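**Automated laundry folding** is the use of machines to pick up, flatten, fold and stack washed textiles. It is one of the oldest goals in household robotics and, together with dishwashing and floor care, one of the chores most often used to judge whether a general-purpose machine is ready for the home. Folding of flat goods has been mechanized in commercial laundries for decades. Folding of mixed garments from an unsorted basket remains a research problem.

## Scope of the task

The full chore is usually divided into singulation (removing one item from a pile), unfolding, folding and stacking. Published results often cover only one of these stages. A system reported as able to fold shirts may require that each shirt be laid flat by a person first, and reported times may leave out the unfolding stage, the slowest in most trials.

Two-arm tabletop stations are the common research arrangement. Each arm ends in a parallel or two-fingered gripper, and both arms share a work surface with the unsorted items at one side and the finished stack at another.

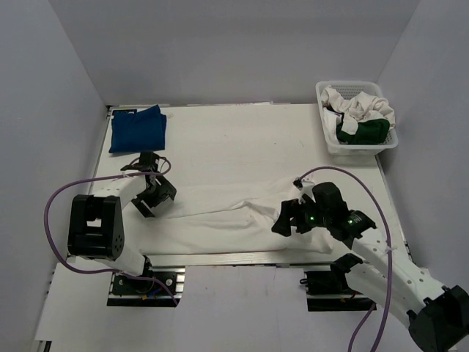

*Two-arm folding station with a garment on the table, a folded cloth at left and a basket of clothing at right.*

## Difficulties

Cloth has no fixed shape. A rigid part can be located by its position and orientation, while a crumpled shirt can take on an unlimited number of configurations, most of them hiding the features needed to plan a fold. Collars, cuffs and hems may lie beneath other layers.

Low contrast adds to the problem. White fabric on a white surface can be separated from its background only by shading and creases, and depth sensors resolve thin layers poorly. Estatex, a supplier of folding equipment to hotel laundries, specifies a dark belt for white linen for this reason.

Grasping is a further source of error. A gripper closing on an edge may take one layer or two, and the difference is hard to detect from finger position alone. In a December trial of the Nandeo station, Ulla Grønli recorded 136 failures in 600 attempts on mixed garments. Most were double-layer grasps made during unfolding. The folding stage itself accounted for few of them.

## Methods

### Fixed-sequence folding

Industrial folders use belts, air jets and hinged plates in a set order. They are fast and dependable within a narrow range of sizes. An operator feeds each piece by its corners, so the hard part of the job is still done by hand.

### Unfolding in the air

A common approach is to lift the item by one point, let gravity pull it straight, and regrasp at the lowest point or at a detected corner. Repeating this step tends to bring two usable corners into the grippers. The item can then be held between the arms and drawn tight along one edge.

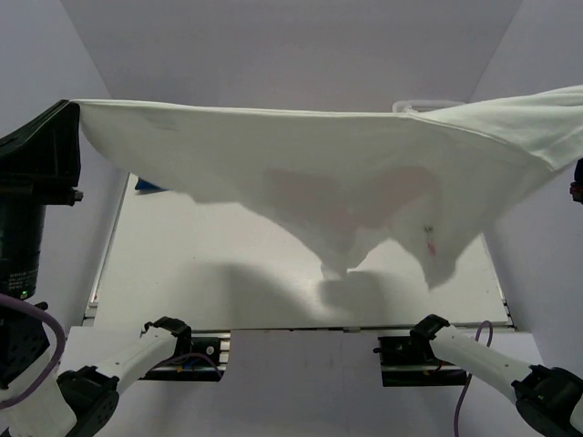
Tension must be limited during this step, as knit fabrics stretch and a weak grasp will slip. The lower part of the item may also stay doubled over after the top edge is straight. Some controllers respond with a quick shake or fling. Others drag the hem across the table while lowering it, a gentler method that takes longer and needs more clear surface.

### Learned control

Since hand-written rules cover few garment types, later systems are trained on demonstrations in which a person steers both arms through the task. Ivar Engebretsen compared policies trained on 300 and 500 demonstrations at the Rondonuwu workshop and found a clear gain on T-shirts and almost none on long-sleeved items. He attributed the difference to sleeves trapped under the body of the garment.

## Household readiness

No standard measure of readiness exists. The Nosley protocol, used by several groups, scores a mixed basket from first grasp to finished stack and counts any human contact with the cloth as a failed item. Scores under it are well below those reported for single-garment tests.

Items still treated as out of scope in most work include fitted sheets, paired socks, garments turned inside out and anything with straps.

## See also

* Deformable object manipulation
* Bimanual manipulation
* Flatwork ironer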